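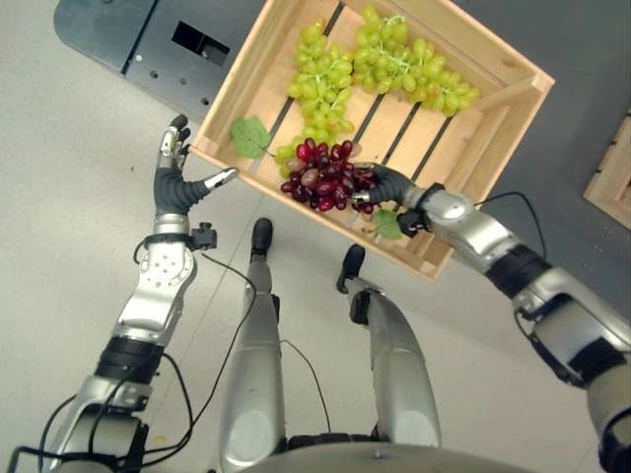 Findley Table Grape Packing Trial
Progress report to the Fedoruk fund, 3/2/21
Prepared by Oksana Onyshchenko

The trial is on schedule. Whether it is on track is another matter, and I would rather say so now than in the final report.

We agreed to compare the slatted pine crate with the cardboard tray Merby has used for years. The claim we were given is that open slats let air through and the fruit keeps longer. So far we have 168 crate records, and I don't think they support that claim. Kyrylo Kushnir's storage notes show the red bunches doing slightly better in pine. The green ones show no difference I would put money on. The red bunches also came from a later picking, so even that small gain may have nothing to do with the crate.

Mixed crates are the weak point. Two green bunches and one red look good together in unfinished wood, and the Brirnar shops like them, but a crate that size holds three bunches with bare slats showing between them. Fruit that can slide will slide. Khrystyna-Mariia Zakharchenko wants a paper liner. I have asked her to try it on 40 crates before we buy any quantity.

Leaves: the sales side wants one or two green leaves left in each crate. I have seen no evidence that they sell grapes. They do shed bits between the boards, and Yevdokiia Koval has been picking those out by hand. We will pack with and without leaves through the next period and compare returns.

Spending to date is roughly 3,000, nearly all of it on crates. The supplier's December quote for planed slats was too high and I turned it down. We are still sanding the inside edges ourselves - slow work, and not in the original budget.

I am not asking for more money at this stage. I do ask that the order for next season's crates wait until the liner results are in.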